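Entrevista con Magdolna Oláh, responsable de seguridad del laboratorio de manipulación de Tevitz

El 18 de junio, durante una serie de ensayos de manipulación con dos brazos, uno de los robots del laboratorio siguió cerrando la pinza después de recibir la orden de parada. No hubo personas heridas. El brazo retuvo la pieza, aumentó la fuerza de agarre durante 12 segundos y rompió un dedo de la pinza antes de que se cortara la alimentación desde el cuadro general.

Magdolna Oláh, que coordinó la investigación interna, recibió a este boletín una vez cerrado el informe. Pidió comenzar por una precisión. «Se ha hablado de un robot fuera de control y el término no es correcto. El brazo no se desplazó. Lo que falló fue la pinza, que dependía de un controlador distinto y no atendió la parada».

Según explica, la instalación se había modificado en febrero, cuando se sustituyeron las pinzas originales por otras suministradas por Kinnear. El botón de emergencia detenía los motores de ambos brazos, pero la línea de parada de las pinzas quedó conectada a una entrada que el nuevo controlador no leía por defecto. «El cableado estaba bien hecho y el plano era correcto. Faltaba activar un parámetro, y la prueba de recepción no lo comprobaba», señala.

La tarea que se ensayaba no presentaba, en apariencia, ningún riesgo particular: coger alimentos de juguete, colocarlos en platos y recipientes y ordenar utensilios en una cocina en miniatura. Oláh considera que esa apariencia influyó. «Cuando el objeto es de juguete, se tiende a pensar que la fuerza también lo es. La pinza puede ejercer hasta 200 newtons, y eso no depende de lo que tenga delante».
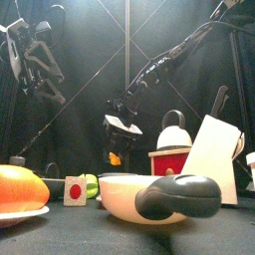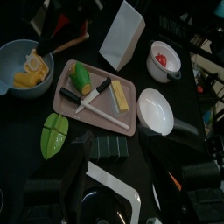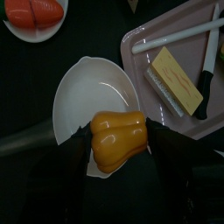

Ensayos de manipulación con utensilios y alimentos de juguete en el laboratorio de Tevitz.

El operador de turno, Lewis Purves, pulsó la parada al observar que la pieza se deformaba. Al ver que la pinza no cedía, se dirigió al cuadro general. Preguntada por esa decisión, Oláh la respalda sin reservas: «Hizo lo que indica el procedimiento y no acercó las manos. Me preocupa más que el cuadro estuviera fuera de la sala. Es una observación que ya figuraba en una auditoría anterior y que no se había resuelto. Esa parte nos corresponde a nosotros».

La reconstrucción de lo ocurrido se apoyó en el registro del controlador. El equipo de Effie MacLeish revisó los 1253 ciclos de agarre realizados desde el cambio de pinzas y encontró 2 casos previos en los que la orden de parada tampoco había llegado. En ambos la pinza estaba abierta y el fallo pasó inadvertido. «Son los casos que más nos han hecho pensar», reconoce Oláh. «La información estaba en el registro. No había ninguna alarma asociada y no teníamos establecido quién debía leerlo».

La empresa Brurnulow, encargada de la integración, ha corregido la configuración y ha añadido un relé que corta directamente la alimentación de las pinzas. También se ha limitado por programa la fuerza de cierre y se ha instalado un seccionador junto al puesto del operador. La prueba de recepción incluye ahora una parada con la pinza cargada, que debe repetirse tras cualquier cambio de herramienta.

Sobre la posibilidad de que la pinza se abra automáticamente al activarse la emergencia, Oláh se muestra prudente. «Se estudió y se descartó por el momento. Soltar la pieza puede ser lo adecuado con un pimiento de plástico y lo contrario con una carga pesada. Hemos optado por cortar la fuerza y disponer de un desbloqueo manual, que se utiliza con el equipo ya sin tensión».

Los ensayos se han reanudado a velocidad reducida, con Gillespie Urquhart como responsable de las comprobaciones al inicio de cada turno. El informe completo puede solicitarse a la secretaría del laboratorio.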